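4. What the lane width studies measure, and what they leave out

The claim that narrower lanes slow drivers down is now repeated so often in planning guides that it is rarely given a source. When a source is given, it is usually one of a handful of before-and-after studies on town streets, where the lanes were narrowed at the same time as parking was moved, crossings were raised or trees were planted. We do not doubt that speeds fell on those streets. We doubt that anyone can say how much of the fall belongs to the paint.

Our own interest is in rural roads, where the claim has been carried over with very little testing. A town street gives the driver a great many things to look at. A rural road often gives almost none, and if lane markings have an effect of their own it ought to show up there. Figure 4 shows the sort of road surface and dashed divider we have in mind throughout this section. 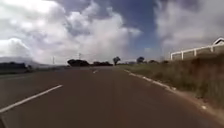

Figure 4. Straight asphalt road with a dashed white lane divider.

4.1 The Dromley trial

The study most often cited for rural roads is the Dromley trial, in which the edge lines on a straight two-mile section were moved inward and the speeds of passing cars were logged before and after. The report gives a drop in mean speed and calls it "clear." We obtained the log sheets and are less sure. The "before" sample was collected in July, in dry weather, over a full working day. The "after" sample contains 295 cars, all of them logged before 9 a.m., and the sheets note drizzle on several pages. Drivers slow down in drizzle whether or not someone has repainted the road.

There is also the matter of who was driving. Early traffic on the Dromley road is made up largely of people going to work, who know the road well, and familiar drivers tend to hold a steadier speed. The report mentions this in a footnote and then makes no further use of it. A comparison limited to the same hours on both sides of the change would have been easy to carry out with the data already in hand. When we attempted it, the "before" sheets yielded too few cars in those hours to support any statement at all, in either direction.

4.2 The Caldeira survey

Macedo and Fagundes took a different route. Ronaldo Macedo had argued in earlier work that drivers respond to the width they believe they have, and that this belief can be wrong by a wide margin. With Solange Fagundes he asked 400 license holders in Caldeira to judge lane widths from the roadside and then to say how fast they would drive. Those who judged the lane to be narrow named lower speeds.

This is a tidy result and we think it has been leaned on too heavily. Saying that one would drive slowly costs nothing. The participants were standing still, on foot, and had been asked about width only moments before they were asked about speed, so the link between the two had more or less been handed to them. Fagundes, to her credit, raises this point in the discussion of the original paper and recommends a repeat with the questions in reverse order. As far as we can find, the repeat was never done. The guides that quote the survey leave out her caution.

A further difficulty is the scale used for the answers. Speeds were chosen from five bands, and the lowest band covered everything under the posted limit. A person who would ease off slightly and a person who would crawl were placed in the same box. The averages printed in the paper treat the band numbers as if they were speeds, and they are not.

4.3 Edge lines without a change in width

Some authors hold that the edge line matters more than the distance between the lines. On a long straight road the painted lines run together toward the horizon, and the argument is that a driver steers by this pattern and feels safer for having it. If so, adding edge lines could raise speeds, and moving them inward could do two opposite things at once. The Lollo and Grurar roads are sometimes offered as a test of this, one having had edge lines added and the other having been left alone. The two roads differ in traffic, surface age and the number of farm entrances, and we would not draw a conclusion from the pair.

We also note that fresh paint is bright paint. None of the studies reviewed here separates the position of a line from how new it is. A simple check would be to repaint the lines in their old position on a similar road and log speeds there as well. It would cost little more than the paint.
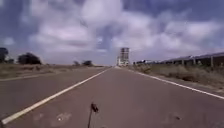 4.4 What would change our minds

We would accept a modest effect of lane width on rural speeds if it were shown under fairly ordinary conditions: the same hours before and after, the same months, a second road repainted without being narrowed, and logging that continued long enough for regular users to get used to the change. Two weeks is not long enough. Most of the drop reported at Dromley was recorded in the first few days, when any change to a familiar road is likely to draw attention.

Until such work exists, we would ask that guides describe the rural effect as untested. Section 5 turns to the crash records, where the numbers are larger but the reporting is, if anything, worse.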